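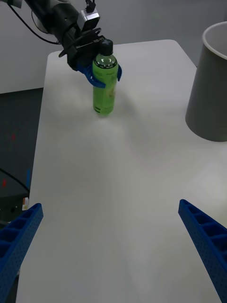 Replacing and Checking the Finger Pairs on the Bottle Cell

This page covers the two-arm tabletop cell at Muditz. It applies to the blue lattice fingers on both grippers and to the wrist cameras. It does not cover the arm joints or the base.

When to do it

Change a finger pair when any rib is cracked, when a tip has taken a permanent bend, or at 1,668 grip cycles, whichever comes first. The cycle count is on the maintenance tab in Cellov. Always change both fingers of a pair. A new finger opposite an old one closes off center, and the bottle tilts as it is lifted.

What you need

Hex key set
Torque driver
New finger pair, Jemo part 154
Lint-free cloth
Steel rule, marked in millimeters
The green test bottle, cap tight

Before you start

1. Finish or cancel the current job in Cellov. Do not pause it. A paused job keeps its last grip command and will send it again on resume.
2. If a gripper is holding a bottle, jog that arm down until the base of the bottle is on the table, then open the fingers. Keep a hand near the bottle but outside the fingers.
3. Move both arms to the service pose.
4. Switch the arm power off and lock it out. Leave the camera power on.

Removing the old pair

1. Note which way the tips face. The flat side of each finger goes toward the bottle.
2. Support the finger with one hand and back out the two screws in its mounting block. Do not pull on the lattice to free the block. The ribs are strong in the grip direction and weak sideways.
3. Repeat for the second finger.
4. Wipe both block seats. Syrup from a leaking bottle collects in the corners and will hold the new block off its seat.

Fitting the new pair

1. Set the block on its seat and start both screws by hand.
2. Tighten the screws in turn, a half turn each, until the block is flat. Finish with the torque driver at the setting printed on the part bag.
3. Fit the second finger the same way.
4. Look through the slots from the side. The ribs on the two fingers should line up. If they do not, one block is reversed.

Setting the open position

Restore arm power and run Finger Home from the gripper menu. The gripper closes slowly, finds contact, and opens to full width. Lay the steel rule along the gripper body and compare the distance from the center mark to each finger. The two readings should agree within 3 mm. If they do not, power down and reseat the blocks before you touch the offset value in software.
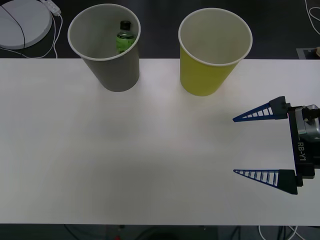

One reader, Bayram, wrote that on their cell the two readings matched after homing and then drifted apart over the first day. The cause was screws tightened fully one at a time, so that the block settled later under load. Their fix was to loosen both screws, reseat the block, and tighten again in turns. We have since seen the same fault on one of our own arms.

Checking the wrist camera

The fingers show in the lower part of the wrist view, and the grasp routine uses them as a reference. After any finger change, take a new reference view:

1. Stand the test bottle on the bare table, well clear of the cups and other containers.
2. Jog the arm until the bottle is between the fingers in the view and not hidden by either one.
3. Open the fingers fully.
4. Check both lower corners. A finger should come in from each, angled inward to a similar degree.
5. Save the view as the new reference. Cellov keeps the old one under the previous date.

If the other arm's fingertips show at the top of the view, the reference can still be saved, provided they do not cover the cap.

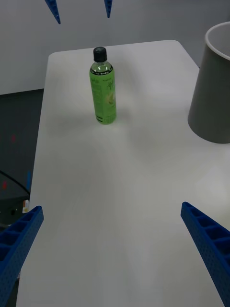
Wrist view with the fingers open and the bottle toward the far end of the table.

Running in

Run the pick-and-place test at reduced speed for some 200 cycles. Stop early if the bottle turns in the grip or if the fingers click on closing. A click usually means a loose block – check the screws before anything else.

When the run is done, power down, check the screw torque once more, and reset the cycle counter for that gripper only. The counters for the two arms are separate. Enter the part number and the arm side in the log, and put the old fingers in the scrap box, including any that still look good.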